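I finally made it to the open day at Felutel, out in Vallville, after saying I would go for two years running and then finding excuses both times. It was Tue 19 December, the parking lot was a skating rink, and I had exactly one clean pair of gloves, which I left on the roof of the car. Good start!

If you don't know Felutel, they do small automation jobs, mostly the sort of thing where a person currently sits at a bench all day putting a little thing into a slightly bigger thing. They have the ground floor of the old Bañuelos building (the one with the green awning, across from the tire place), and once a year they open the doors, put out a very large coffee urn and let people like me wander in and ask dumb questions. I asked a lot of dumb questions.

You sign in at a folding table and get a sticker with your name on it. Mine said "Visiter" and I wore it proudly. Then you get put in a group and walked around. Our guide was Lina Haddadin, and she was great – quick, funny, and not one bit bothered when the first station refused to start. That one was supposed to sort bottle caps by color. She tried it twice, shrugged, said we could come back to it after lunch, and moved us along. We did go back after lunch and it was sorting away like it had never been in a bad mood in its life.

The second stop was a palletizer, a big yellow arm stacking boxes behind a fence. I have seen those before and so has everybody who has ever watched a video about a warehouse. A kid in our group loved it, though, and we stood there for ages while he called out which box it would go for next. He was wrong nearly every time and did not care.

What I had come for was the computer bench. I used to build PCs for friends (badly, and for pizza), and I had heard Felutel was working on a station for a refurbisher called Prisetside. They take in old office desktops, pull out whatever is still good, test it, and sell it on. The testing part means somebody has to handle a whole lot of bare processors. Lina said the last batch was 2,943 of them. I have installed maybe a dozen processors in my entire life and I remember being scared every single time, so that number made my palms sweat.

They have one arm doing it now, a small one, with a two-sided gripper on the end. Jihad Jaber runs that bench, and he let us crowd in a lot closer than I expected. There's a screen next to him showing what the little camera down at the wrist sees, so you get the robot's own view of the chip while it works. I could have watched that screen all afternoon! When you're standing behind a row of tall people all you see is an elbow going up and down. On the screen you're right there with the thing.

And it holds the chip by its edges, tilted, with the shiny metal lid facing out. That was the part that got me. I had pictured a suction cup coming down on top, because that's what I would have done, and I said so out loud. Jihad said they started with suction and went back and forth on it for months. He likes fingers for this job. He can feel around with them, he said, and then he corrected himself and said the robot can, and then he laughed.

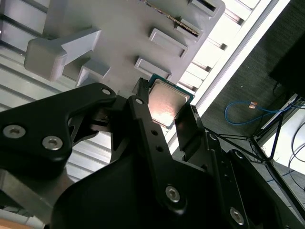

Georges Khalaf wasn't so sure about the fingers. He was standing on my left with his arms folded, and he wanted to know what happens on the day the grip is a hair too strong, given that a processor is basically a thin green board with a lid glued on top. He has crushed a corner on one himself, he told us, with his own thumb, and it was not a cheap one. Couldn't they go back to suction for the lifting and only use the fingers to line it up?

Jihad took that well. He said the squeeze is set low and that the arm gives up and asks for help before it pushes harder. He also said they did their early practice with dead chips out of the scrap bin, 349 of them, and that he still keeps a jar of the ones that got chewed up. He went and got the jar. It was a pickle jar! It got passed around and everyone had a good rattle of it.

Somebody else asked about the pins, and this turned into a bit of a side lecture that I enjoyed more than I should have. Some processors have the tiny legs on the chip itself and some have flat pads and the legs are down in the socket, and either way the legs are the thing you don't want to touch. I bent a whole row of them in college and spent an evening straightening them with a mechanical pencil with no lead in it. Jihad had done the same trick. So had Georges. We had a little moment, the three of us.

Then we got to try it. Not the real arm with the real chips, sadly, but they had a second setup where you steer a gripper yourself with a handheld controller and try to put a plastic square into a plastic pocket. It looks like nothing. It is so hard! I got mine over the pocket, felt very pleased with myself, and set it down crooked on the rim. Second go, I dropped it. Third go, I turned it the wrong way and drove it in a full circle trying to get back to where I had been. Fenna Mertens, who I had met in the coffee line, put hers in on the first try, said "oh, nice," handed the controller back and went to look for cookies. I have thought about this every day since.

What trips you up is that you lose your sense of depth. Your hands know how far away things are when you're holding them, and through a controller they just don't, so you creep down and creep down and then you're suddenly there with a clack. I asked if the people who do it all day get used to it, and Jihad said yes, after a week or so, and that the ones who play a lot of video games are not noticeably better. I was a little hurt by that on behalf of my nephew.

Lunch was sandwiches and a soup I couldn't identify but went back for. I sat with Majdi Karaki, and we mostly talked about whether a shop like his could ever use something like this. He repairs cash registers and card readers out of two rooms behind a bakery, and he gets maybe four of the same model in a good month. His feeling was no, not for years. Every job he gets is different, half of them have soda in them, and by the time you've taught a machine to open one he'd have finished it and eaten a bun. I think he's right for his place. Prisetside has pallets of the same three desktops and that's a different life altogether.

I did ask Lina the question everybody asks, about the people who used to do the job by hand. She said the Prisetside folks who did the chip handling are on the test racks now, and that one of them comes in on Thursdays to complain about how the robot does it, and that the complaints get written down and used. I can only tell you what I was told. I would have liked to meet that person, to be honest, and if they do this again next year I hope they put them at the bench too.

A few practical things if you're thinking of going next time. Parking is free but the lot fills up, and the overflow is behind the tire place, where there's a dog. Wear real shoes, they won't let you past the yellow line in open toes (in December this was not a big problem). The sign said 793 visitors last time and I'd guess they beat it, it was packed by eleven. Go early if you want a turn on the controller, the line got silly after lunch. And there's a smaller evening session in January for people who want to see the computer bench again once the new trays are in. You have to email for a spot. I already did.

My gloves, by the way, were still on the roof of the car when I came out. Frozen solid, both of them, stuck together at the thumbs. I drove home with them on the dashboard over the heater vent and the whole car smelled like wet sheep.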